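## Keeping a quote book for your family

Kids say odd things at dinner and you forget them by bedtime. A quote book fixes that.

1. Get a cheap notebook with 200 pages. Leave it in the kitchen.
2. Write the name first, then the exact words. Don't clean up the grammar.
3. Add the month and the kid's age.

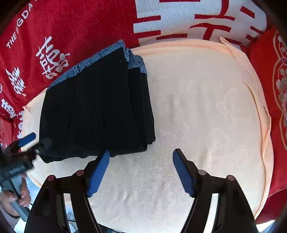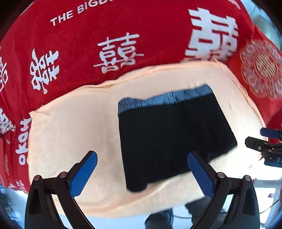

4. If you hear one in the car, text it to yourself and copy it in that night.
5. Read a few pages out loud in March, when everyone is sick of winter.

Skip anything a kid asks you to leave out. Ours has six blank lines for that.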